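We got to the Futville paper mill open day just after it started, and the queue for the tour already went back past the bike racks. Worth it, though! Citlali Carrillo took our group round (30 of us, all in hairnets) and she'd clearly done it many times, as she could shout over the machines without going hoarse.

The mill makes brown wrapping paper and not much else. Alvarado, the older of the two machines, is 71 years old and still runs every day. You feel it through your shoes before you see it.

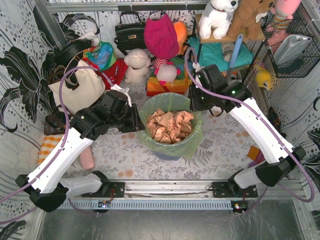

Issue 5, page 4

After the machine hall we went up to the cutting room, where the big rolls get trimmed down — lovely smell in there, a bit like damp cardboard and toast. I asked what happens to the offcuts and they all go back into the pulp, 4000 kilos on a busy day. My brother-in-law wanted to know about staples. There is a magnet for staples.
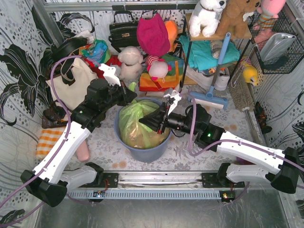
Tea was in the old packing shed, with a very good ginger cake and a stall selling seconds for next to nothing. I came away with three rolls and a pad of sugar paper, and no idea how I'd get them home on the bus. At home our own scrap paper goes in a plastic bucket much like the blue-grey one here, and I've promised to stop putting till receipts in it, as Citlali says they spoil the batch. The next open day is in September and you need to book.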